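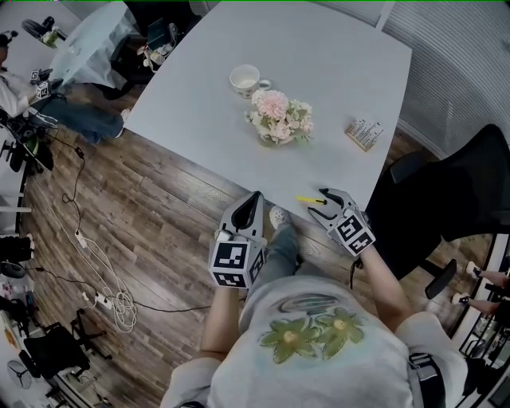 Monday morning at Nisuseo there are 18 people on the second floor and none of them pack orders anymore. They used to. Now they sit at white tables with a gripper in each hand and pick things up, put them down, pick them up again, so that a machine at the Stondunside warehouse can learn how it's done.

I was on the packing line for years and I moved upstairs in August. So I have an opinion, and it's mostly about money.

The work is easier. I'll say that first. You sit. No lifting, no conveyor, my knees are grateful. A pen, a mug, a flower, whatever is on the table that day. But easy is how they priced it. Same hourly rate as the line, minus the night bonus, and the quota is 60 good takes a shift. A take where you fumble gets tossed — your time with it. On the line a dropped box still counted once you picked it up.

And think about what is being bought. Not an hour of my hands. The way my hands do it, which Grilturen keeps and can use for as long as it likes. Our group handed over 3,121 takes last month. We got paid for the hours, once. If a song got used like that somebody would be getting a check.

Management says the packers were going to be replaced anyway and at least this way we're part of it. Maybe so. The line at Dhillon closed with two weeks notice and no upstairs to go to. I know people from there. I'm not asking for the old line back, my back couldn't take it.

What I want is pretty small. Pay for the tossed takes. Put back the bonus, or something like it. Tell us how long the job lasts, becuase right now the contract runs month to month and the plan for the machines runs years. They have a date for when the robots start. They must have one for when we stop.

There's 709 of us across all the sites. That's enough to ask together. The sign up sheet is by the lockers, second floor, put your shift next to your name.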